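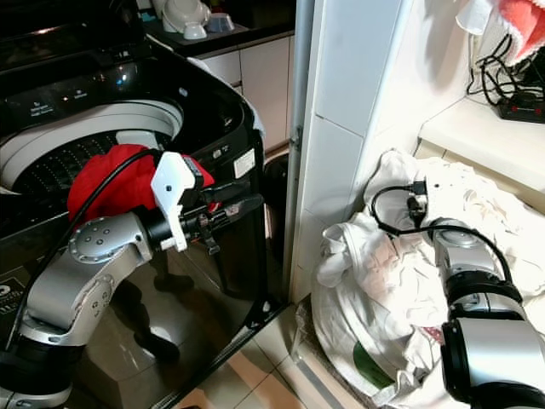
Red piece over the drum, white pile on the other side. Arm at the washer, second arm at the bag.

Thread on what changed in the laundry step at Tilthorpe once the arms took over loading. I run process engineering for the site. Mostly notes for people about to do the same at theirs.

Scope first. The task is sort and load: take a piece out of the bag, decide which group it belongs to, put it in the drum. Detergent, program selection and start stay with a person. So does everything after the cycle.

Before June the step was one person per shift. Wulan Santoso had it on mornings. Her old task sheet had 5 lines. The new one has 10. None of the new lines involve picking up a shirt.

What the new lines cover: check the bag opening is facing the arms, check cable slack at both wrists, clear a stop, log the stop, release the next bag. Each is short. Together they set the rhythm of the shift, and the rhythm is the machine's.
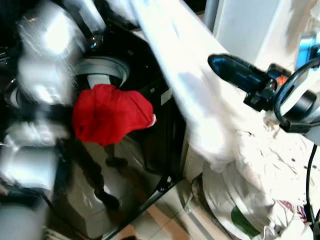 Red cloth at the mouth of the washer, left arm mid-move. Right gripper down at the white cloth.

Color separation was the part the crew expected to fail. It has been the least of the trouble. A red item against white ones is an easy call. Pale gray against white is a different matter and we still have a person look at those.

The trouble is release. A gripper opens and the cloth stays where friction leaves it, which may be half over the rim. A person pushes it down with a flat hand without noticing they did it. That push was never on any task sheet, so it was not in the spec we sent McAlister either.

We logged stops over 86 loads. 70 ran through without a person stepping in. Of the rest, most were fabric on the rim or two pieces lifted together. Cable snags were a minority and went down after we rerouted.

Chia-hao Ho did the rerouting. He was hired for the dryers. He now spends a good part of his shift on grippers and cables, at the dryer pay grade. I have raised this twice. If your site is planning something similar, settle the grade before the hardware arrives.
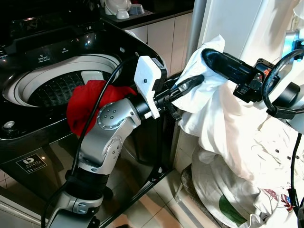

Garment over the front of the drum opening, next white piece coming up out of the bag.

On lifting. Bending into a sack was the main complaint on the old sheet. With the bag set on a support between the arms, a person lifts it once per load and does not reach into it again. Wulan's comment in the review was that her back is better and her afternoons are longer. I put both in the report.

The second half of that comment deserves more attention than it got. Loading by hand is dull, but you set the pace and you can talk. Watching for a stop is dull and you can do neither well. We now rotate people off the watch position at midday. Should have been in the plan from the start.

Headcount: unchanged at Tilthorpe. Burton is asking for the same numbers with one person fewer. My answer was that the 70 do not tell you when the other 16 happen, and someone has to be standing there.

Still open: who signs off a load with a mixed piece in it. The Wostent procedure says "the operator," written when there was only one candidate. Draft wording is with the shift leads.

Will add the stop categories as a table when I have cleaned up the log. Some entries just say "sock."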